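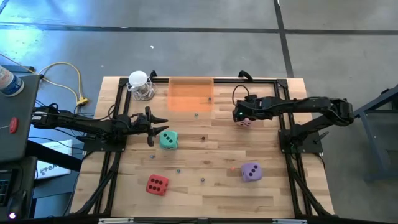 Four of the soft-looking dice on the butcher-block table: teal, red, purple and pink. The red one shows a six. The shallow orange bin is towards the back.

Soft dice, Lindsay games room

The large dice come from Povuro and have rounded corners, so they make very little noise on wood. We keep almost 100 of them between the two rooms, in mixed colours, and they are used for counting games and for the Palilar board sets.

Dice can be borrowed in bags of 10. Please return them to the main desk by the end of September. Wipe with a damp cloth only, as the pips fade in the wash.

Replacement dice are ordered through Jultasel. Allow 2 weeks for delivery.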